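2022년 4월 22일 금요일

시뮬 손 비교 계속. 주방 씬, 병을 선반 칸에 넣는 태스크. 오늘은 Flilitz 핸드(검정, 다지형)랑 Gralero 컨트롤러 조합만 봄. Cifuentes 2지 그리퍼는 1월에 돌린 로그 그대로 쓰고 다시 안 돌림. 시간 없음.

세팅
- 씬 파일은 지난번 것 그대로. 물체 배치 고정, 랜덤화 꺼둠
- 제어 주기 안 건드림
- 손가락 관절 게인은 Gralero 기본값, 엄지만 따로 80
- 병 질량은 Fuslow 에셋에 들어있는 값 사용. 마찰도 에셋 값
- 렌더는 헤드 시점 카메라. 위아래 검은 띠 나오는 건 출력 비율 문제인데 일단 그대로 둠

처음 몇 번은 엄지 opposition이 아예 안 먹어서 헤맴. 매핑 테이블에서 엄지 축 두 개가 바뀌어 있었음 (Flilitz 쪽 문서 순서랑 우리 쪽 순서가 다름). 고치고 다시 돌림. 이 전 로그는 다 버릴 것. 폴더 이름에 old 붙여놨음.

759번 에피소드 봤음. 네 손가락은 다 펴져 있고 엄지만 옆으로 나가서 병 몸통 위를 지나가는 자세.

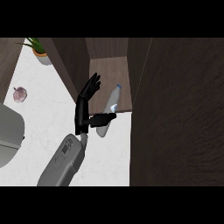 에피소드 759, 헤드 시점. 손가락은 편 상태, 엄지가 라벨 아래쪽을 가림.

문제는 이 시점에서 엄지가 병에 닿아있는 건지 그냥 위에 떠있는 건지 화면만으로 구분이 안 됨. 접촉력 로그랑 같이 봐야 하는데 접촉 로그가 엄지 끝 링크만 찍고 있었음. 중간 마디는 빠져있음. 다음에 돌릴 때 손 전체 링크로 바꿀 것. 손바닥도.

컨트롤러 쪽 메모
- 목표 관절각은 굴곡으로 들어가는데 표시 자세는 편 상태. 필터 지연인지 명령이 씹히는 건지 모름. 타임스탬프 맞춰보고 판단
- 손목 각도 한계 근처에서 IK가 해를 자꾸 바꿈. 선반 칸이 위쪽 안으로 들어가 있어서 팔을 대각선으로 뻗어야 되는데 이때 심해짐
- 2지 그리퍼는 손목만 맞으면 나머지는 여닫기 하나라 이런 고민이 없었음. 대신 1월 로그 보면 병이 비스듬할 때 접근 각도를 엄청 가림. 그건 그거대로 귀찮음
- 팔이랑 손 명령을 따로 보내는 구조라 둘이 어긋날 수 있음. 묶어서 보내는 옵션 있는지 Gralero 매뉴얼 확인 (못 찾으면 그냥 문의)

시점 메모. 카메라 하나로 버티는 건 무리 같음. 병 라벨이 보이는 컷이면 병이 얼마나 돌아갔는지 그나마 짐작이 되는데 라벨이 안 보이면 흰 몸통에 흰 바닥이라 윤곽도 애매함. 파란 뚜껑이 그나마 제일 잘 잡힘. 자세 추정에 뚜껑 색을 쓰는 거 생각해볼것. 바닥 재질을 바꾸면 편하긴 한데 그럼 1월 로그랑 비교가 안 되니까 보류.

같은 배치에서 뽑은 다른 컷. 엄지가 병 가운데를 가로지르고 손가락 끝은 칸 바닥 앞쪽이랑 겹쳐 보임. 겹쳐 보이는 거지 닿았다는 얘긴 아님, 깊이맵 같이 저장해야 확인 가능. 깊이맵 저장 옵션 켜면 용량이 꽤 늘어나서 꺼놨었는데 켜는 쪽으로. 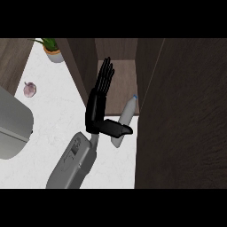

다음에 할 것
- 접촉 로그 손 전체 링크로
- 깊이맵 저장 켜기. 디스크 먼저 비우고
- 손목 카메라 추가해서 헤드 시점이랑 나란히 비교. 해상도는 같게
- 엄지 게인 80에서 낮춰보기. 지금은 좀 뻣뻣한 느낌, 근거는 없음
- 손가락 굴곡 명령만 따로 떼서 병 없이 테스트. 이거부터 하는게 맞을듯
- Cifuentes 로그는 배치가 지금이랑 똑같은지 씬 파일 diff로 확인. 다르면 비교표 처음부터 다시

비교표는 아직 안 채움. 성공률 칸 비워둠, 지금 숫자 넣으면 의미 없음. 매핑 수정본은 브랜치에 올려놨으니 Flilitz 핸드 쓸 사람은 그거 받아서 쓰세요. 예전 테이블이랑 섞어 쓰면 엄지 또 이상하게 돎.

퇴근 전에 새 설정으로 2회만 걸어둠. 결과는 월요일에 봄.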